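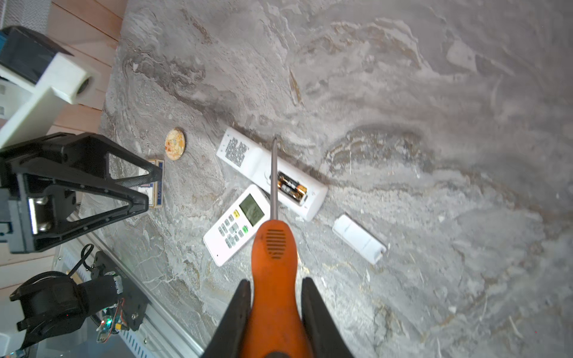
Recording Demonstrations for the Remote Control Service Task

Skeltside Manipulation Laboratory - Operator Guidance

Applies to: two-arm tabletop stations
Maintained by: Veikko Sjöberg
Technical review: Szabolcs Illés

Purpose

This page explains how to record demonstrations of the remote control service task, in which the arms work on a handheld remote with a screwdriver and a pair of AA batteries. The recordings are used to train the manipulation policy developed under the Undico project. Operators should read the whole page before their first session and keep it open during the first hour of recording.

The target for this task is 700 accepted episodes. Rejected episodes do not count toward the target but must still be uploaded, with the rejection code filled in.

Before you begin

You will need an active operator account, a station that has passed its morning check, and the task kit. The kit contains remote controls of more than one size, a screwdriver, AA batteries and a bag of small distractor objects. Sign the kit out under your own account.

Confirm that both wrist cameras are streaming and that the two streams carry the same clock. A station showing a clock difference of more than 38 milliseconds must not be used until Tostex, the recording program, has been restarted.

Step 1. Prepare the table

Place the remote to be serviced face down, within reach of both arms. Its angle should change from one episode to the next. The policy learns poorly from a set in which the remote always lies square to the table.

Add distractors from the bag. A second remote, a matchbox or a small round object are all acceptable. Distractors may touch or partly overlap one another, but they must not cover the battery compartment of the remote being serviced.

Step 2. Select the starting condition

Tostex offers three starting conditions. Choose the one shown on your session sheet.

Closed: the battery cover is in place and the screwdriver lies on the table.

Open, batteries in: the cover has been removed and set down beside the remote. Both batteries are seated.

Open, batteries out: as the previous condition, with the batteries placed on the table.

Do not begin in one condition and label the episode as another. Mislabeled starts were the most frequent fault found in the February review, and they cannot be corrected automatically.

Step 3. Grasp the screwdriver

Bring the gripper down over the handle and close it slowly. The handle should sit between the fingers with the shaft pointing away from the gripper, so that the tip stays in view of the wrist camera. Hold still for 2 seconds before moving on. This pause is used to mark the end of the grasp phase.

If the handle turns in the fingers, set the tool down and grasp it again. Do not stop the recording. A clean second attempt is useful training material and should be kept - mark it with the code RG.

Step 4. Carry out the task

Move the tip toward the remote at a steady pace and follow the instruction on the session sheet. Use the second arm to steady the body of the remote where the sheet calls for it. Keep the two arms apart when neither is needed near the remote, and avoid passing one gripper over the other.

Never press the screwdriver tip against a battery. If the tip touches a battery, end the episode with code BT and inspect the battery before using it again. Damaged batteries go in the marked container at the end of the bench.

Step 5. End the episode

Return the tool to the table, open the gripper and withdraw both arms to the rest position. Press the stop pedal only when both arms are at rest. Then enter the result as complete, partial or failed, and add a short note if anything unusual took place.

Session limits

Operators record for no more than eight consecutive episodes before taking a break. Replace the distractor objects during each break and, where possible, exchange the remote for another from the kit.

Review

Accepted episodes are passed to the Pitkänen server overnight and checked the following morning. Reviewers look first at the wrist views, and an episode in which the tip is hidden for most of the approach will be returned. Questions about a returned episode should be sent to Szabolcs Illés with the episode number in the subject line. Requests for replacement kit parts go to Veikko Sjöberg before 3 p.m.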